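Himix Óleo de Linhaça Prensado a Frio — garrafa de vidro escuro
Marca: Brormont
Disponível em stock

O óleo de linhaça é usado há muito tempo nas cozinhas do norte da Europa, e agora também chega às nossas mesas. O nosso é prensado a frio e vem de uma só colheita, sem mistura com outros óleos.

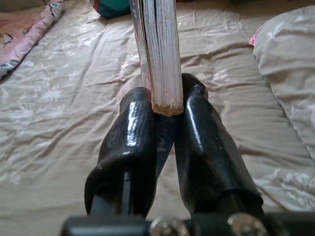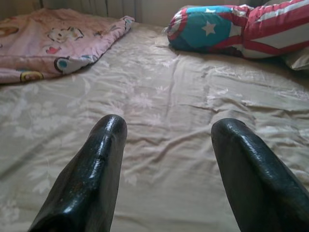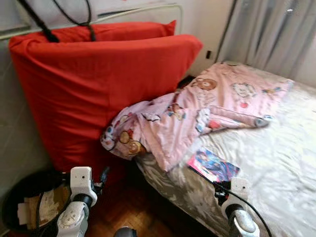

O sabor é um pouco amargo, lembra a noz, e quem prova pela primeira vez pode estranhar. Por isso recomendamos começar com uma colher de chá por dia, em cima da salada, do iogurte ou de batatas cozidas já no prato. Não serve para fritar — o calor estraga o óleo e dá um gosto desagradável.

Modo de conservação
Guardar no frigorífico depois de aberto e consumir em 10 semanas. Um pouco de depósito no fundo é normal; agite com suavidade antes de servir.

Ingredientes
Óleo de linhaça virgem. Sem conservantes.

Quem toma medicamentos para o sangue, ou está grávida, deve falar primeiro com o seu médico. É um alimento, não trata doenças.

Opinião de cliente
"Comprei em janeiro e já vou na terceira garrafa. Ponho no queijo fresco com cebolinho, fica muito bom." Zoi Zervas

Referência: 113
Caixa de 3 garrafas com portes incluídos
Distribuição: Lambrechts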